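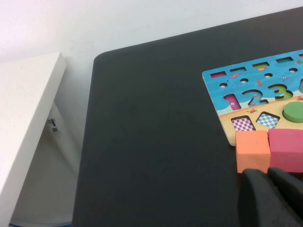 How do you get a robot arm to do a job if you don't write code for it?

You do the job yourself with the arm, over and over, and a program learns from the recordings. Either you hold the arm and push it through the moves, or you drive it from a second set of controls a few feet away.

Marino firm puts office staff at the controls

MARINO - Medbridge has been running its two teaching stations since May and the people at the controls are mostly not engineers. Front desk, billing, one retired shop teacher. The firm says it wants ordinary hands on the job, and that it got tired of robots that only learn from the three people who built them.

Work so far is tabletop stuff. Foam blocks, a wooden puzzle board with number cutouts and a sea picture on it, pick up, put down, again. A person steers the arm through one try from start to finish, that gets saved as a single demo, table gets reset, next one.

Total as of this week: 1,134 saved demos. Target was 1,000.

"We blew past it and then found out we had to throw some away," said Serena Bortolotti, who runs the program. The 1,134 is after the cull. She would not say how many got tossed. Most common reason, she said, was an operator stopping to think halfway. The arm hangs there, the recording keeps going, and the program later learns to hang there too.

New operators get 43 minutes of practice before anything they do is kept. That number came out of a scheduling accident (the first training slot was cut short by a fire drill) and stuck.

Two ways of teaching are in use. By hand, where you grab the arm near the wrist and walk it through. And remote, where the operator sits with a small copy of the arm, moves that, and the big one follows. The remote rig is a Serkex, bought used. The software that sorts and plays back the demos is called Flokness and was written in house.

Operators are split on which is better. Augustina Boateng from billing likes the hand method. "You feel when it bumps something. On the remote I'm guessing, I go in too hard and then I have to back out." Gianni Parisi, the shop teacher, wont touch it. He says his own arm gets in the way of seeing the piece, and that anybody who has used a crane would pick the remote in a second.

The recordings side with Parisi, sort of. Remote demos were cleaner to watch, Bortolotti said, with no human elbow in the wrist camera. Hand demos were quicker and had fewer dropped pieces. Medbridge is keeping both for now.

Harder part is getting people to vary things. Left alone, operators put every block back in the same place and come at it from the same side. So there is now a card deck at each station. Draw a card, it tells you where the piece starts: near the board, far corner, turned sideways. Bortolotti said the deck did more for the results than any software change this year, though she did not have numbers to share yet.

Also a rule on fumbles. If you miss a grab and recover smoothly, keep it. If you miss and go around three times hunting, delete it and go again. Cinzia Cattaneo, who reviews the demos every afternoon, makes the final call and is said to be strict. Asked about it she said she once cut a whole morning of her own.

What the arm does with it all is still a work in progress. Staff ran a trial of the trained program last month, no person steering, on moves it had been shown plenty of times. It did well on blocks lying flat. Pieces stood on end were another story. It kept closing too high. More demos of those are on the list, and they go to the front of the line starting next shift.

Cosimo Dal Bello, who rents the unit next door and makes picture frames, has been asking if the arm could learn to sort his corner pieces. Medbridge told him maybe later in the year, and that he would have to come over and do the teaching himself. He said fine.

The company plans to add 5 more operators. Shifts are two hours, paid, mornings or late afternoon. No experience needed but you have to be ok sitting still. Glasses are fine. Gloves are not, they had trouble with gloves on the small controls.

Sign up is at the front desk, side entrance, until 4 p.m. Ask for Cattaneo, and bring ID becuase the door does not open without it.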